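**Vidotum compact bar sink**, stainless steel, single bowl

A small square basin for office kitchenettes, break rooms and home bars. It drops into the counter from above and sits on its own raised rim, so the cutout edge stays covered. The brushed finish goes well with white or pale gray tops. Inside, the corners are rounded and the walls slope to a round metal drain.

- Item no. 176
- Mounting: drop-in, rim on the counter
- Bowls: 1
- Drain: round, supplied with the sink
- Faucet: sold separately
- Clips and sealing strip: 2 sets in the box
- Warranty: 24 months

Leave some open counter next to the bowl for cans, cups and a dish rack. Wipe the rim with a soft cloth and mild soap, following the grain. Do not use steel wool or bleach.

Orders placed before noon ship the same day from our Numumitz warehouse. For cutout templates or orders of several sinks, write to Baiba Laur in sales. 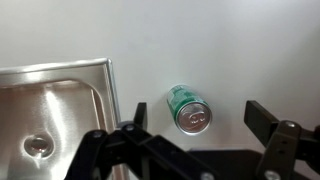
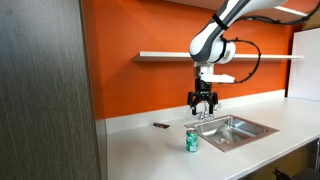
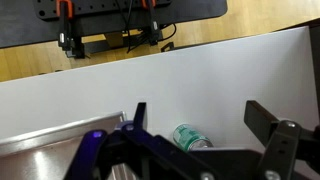 White surfaces, stainless steel and a green soda can.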